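Boxes inside boxes
Posted in October by the Lindsay Street blog
Last updated: October, 9:40 p.m.

I have been putting off the cardboard for most of the year. Every order that came in left a box behind, and every box looked too good to throw out, so it went onto a shelf or under a table. When I wanted to vacuum last week I had to move things just to find the outlet.

The first thing I did was set a rule. A box stays if it's a size I use for mailing, if the corners are square, and if the bottom flaps still meet. Everything else gets flattened. I broke the rule a few times for boxes I liked, mostly the small heavy ones that Darnex parts used to come in, which hold up better than anything you can buy at the office store.

Flattening takes longer than you'd think. I use a utility knife on the tape and pull the glued seam apart by hand. The recycling center here wants everything under a yard long and tied, and they turned me away once for loose sheets, so now I tie. A roll of jute twine is 400 feet and I've used maybe a third of it.

For the ones I keep, I nest them. A small box goes in a bigger one, standing up if it's too tall to lie down, and the outer flaps stay open so I can see what's in there. It wastes some height, but I can pull the inside one out without unpacking a stack.

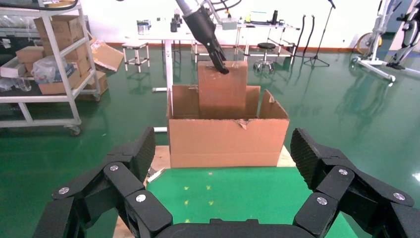 Torn flaps were the other question. I used to toss any box with a rip in it. Now I keep them for storage and only worry about the ones going in the mail. A bent flap doesn't matter on a shelf. If the tear reaches the crease I run a strip of paper tape along the inside, and that has been enough so far.

Shelving on wheels has been worth the money. I looked at a fixed unit from Balino and decided against it because I knew I'd want to get behind it. Casters on a hard floor roll more than I like, so buy the kind that lock — mine did not come that way and I had to order a set. Heavy boxes go low. Clear bags are good for the small stuff that would otherwise get its own box and then get forgotten.

I also started labeling. Renine makes a plain white label that peels off cardboard without taking the top layer with it, 100 to a pack. I write on the short side of the box, since that's the side that faces out.

The count, for anyone keeping track of their own mess: I flattened enough to fill the back of the car twice, and the second load still has to go. The center closes at four and I keep getting there at ten after.

Next up is the packing paper, which is in two garbage bags behind the door. I'd like to keep one of them.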